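Ticket: Quote for gripper fingers and simulation seats, cell 3
Category: Purchasing / Equipment planning
Status: Waiting for supplier
Priority: Normal
Project: Zimitura

Opened by: Production planning

Hello,

I am preparing the equipment budget for Zimitura and I can not close it, because the numbers from the two quotes do not agree. Livelard quotes the gripper with one pair of fingers included. Hollenstein quotes the same gripper without fingers, and the fingers are a separate line of 459 per pair. In our planning sheet both are entered as "gripper, complete". Please can you tell me which one is correct for our need, so I can correct the sheet before Friday.

I also need to know if we must buy the rounded fingers already now, or if we can wait until the simulation work is finished.

Reply from Automation support

The sheet is wrong for Hollenstein. Please add the fingers as an own line. With one pair for use and two pairs as spare, you need 3 pairs. For Livelard you need only the two spare pairs, but they did not give us a price for spares. I have asked them.

About the waiting: the simulation runs with the rounded finger model on the wooden table top, and the wrist view is set up. 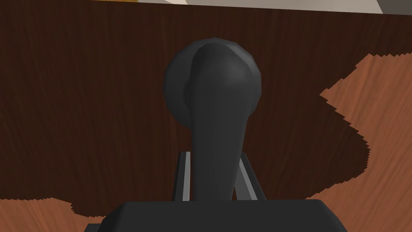
My advice is to order the gripper body first and keep the finger money reserved. If the shape must change after the tests, we lose only some days and not the price of the parts. The delivery time for fingers is 54 days from Hollenstein, so the decision can not be later than June.

Reply from Production planning

Thank you, this is clear. I have changed the sheet. Two more questions:

1. The simulation computer is in the budget with 1,563. Does this include the graphics card, or is it again a separate line?
2. The shadows in the simulation have very hard steps at the border. Is this a reason to buy a better card?

Reply from Automation support

1. It is included. I checked it in the offer from Flerotholm. The monitor is not included, but we have one.
2. No, please do not buy a card for this. I think it is the shadow resolution in the render settings, and we keep it low so that the runs are faster. I will try a higher value this week and write the result in this ticket. If the present card is too slow with the higher value, then we can speak about it again.

Reply from Production planning

Good. I leave the computer line as it is. The finger line is marked "reserved, do not order". I have also asked Hollenstein if the price for fingers stays valid until the end of June, and I wait for the answer.

Please keep the ticket open until we have the spare price from Livelard.

Open points:
Livelard: price for two spare pairs of fingers
Hollenstein: validity of finger price
Automation support: test with higher shadow resolution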